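Inès Aubert
6/6/21
Filed under: Robots & research, Threads

Right, several of you kindly asked what I've been up to since I went quiet, so put the kettle on, because I've been saving this up and it's going to be a long thread. It's about robots picking things up, and a result that has made me very happy (and a bit cross with myself for not trying it sooner).

Some background for the newer folk. I work in a small group with Ziad Haddadin and Chunhua Lü, and our project is called Jilemden. We want a robot gripper to pick up an object it hasn't met before, using only what it sees from a small camera at the wrist. No overhead camera, no scanner, no 3D model of the object loaded in beforehand.

The wrist view is lovely in some ways. The camera goes wherever the hand goes, so the fingers always sit in the same part of the picture and the robot can learn where things are compared with its own fingertips. You don't have to keep measuring where the camera is in the room, which anyone who has done that job will tell you is a great relief.

The trouble comes with plain round things. A mug has a handle and a spoon has a long side, and the network latches on to those very happily. Give it something pale, smooth and shiny with next to no markings and it gets muddled about where the thing ends and how far away it is.

Our old version (we call it Adico, please don't ask, it was Ziad's turn to choose) treated every pale rounded object as a full ball. It would aim for the middle of the ball it had imagined, and with a half ball that middle can be in quite the wrong place.

So we started working with domes a good deal more. They look so simple! But you have a curved side and a flat side, and two fingers closing on the curve at a poor angle will squeeze it out like a pip from an orange. The angle you come in at matters far more than I'd appreciated when I wrote the proposal.
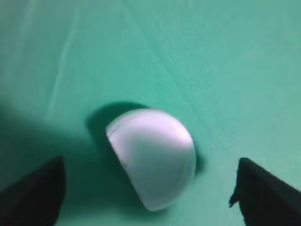 Wrist camera view, fingers open either side of the white dome.

The bit I'd like you to look at is the left side, where the curve stops at that slanting straight edge. A person sees it at once and thinks "ah, half a ball". Adico was much more taken with the bright highlight near the top, and highlights are dreadful guides because they shift about as the camera moves.

The shadow turned out to be the interesting part for us. See how it spreads over the green to the upper left, with a rounded outline rather like the dome's own? There's useful information about shape in there, and for the best part of a year we had been busily training the network to ignore it – me most of all, I'm sorry to say.

The reasoning at the time was perfectly respectable. Shadows change with the lighting, lighting changes from lab to lab, so you scramble the shadows in training and hope the network learns to look past them. Lots of people do it and I'm not going to be rude about it. For objects with strong outlines it served us well.

Chunhua was the one who asked what would happen if we did the opposite, and had the network predict the shadow as a side task. It gets the wrist picture, and alongside the grasp it has to say which patches are object, which are shadow and which are just surface. Nothing clever is added to the robot itself. The extra part gets thrown away once training is finished.

We trained it on 3239 wrist pictures, with 2000 of them labelled by hand for shadow. (My wrists have views on this. So does Chunhua, who did the larger share and was far more cheerful about it than I was.)

Then we ran 500 grasp attempts with the old method and the same number with the new one, on objects neither had been trained on. The new one came out clearly ahead on the domes and other smooth rounded shapes. On boxes, mugs and the like there was hardly any difference, and I'd much rather say so here than have you find it in a table at the back of the paper.

Where it helped most was in choosing how to turn the wrist. The old method was happy to close on nearly any pair of points along the curve. The new one more often lined up with the flat side before closing, so there was something for a finger to sit squarely against. I could have watched it all afternoon, and I rather think I did.

Now the weak spots. Put 2 lamps at opposite sides and the shadows overlap, and it gets noticeably worse. Very dark surfaces are a problem too, as there's hardly any shadow to find. Creases in a surface sometimes get labelled as shadow edges, mostly when they run close to the object. Elie Azar is looking into that one and has a couple of ideas I like very much.

Someone is bound to ask whether it works with suction cups. I don't know! We've only tried two-fingered grippers. Qusai Hattar's group over at Foston may give it a go, and I'd be delighted to be told it does something completely different there.

The write-up is with Ziad for another round of red pen, and we hope to put the code and the labelled pictures out together in September. If you've got a wrist camera and a drawer full of awkward round objects, do send me a message – I'd love to hear which ones give you grief.

Off to label a few more shadows before supper. Thank you for reading this far, you patient people.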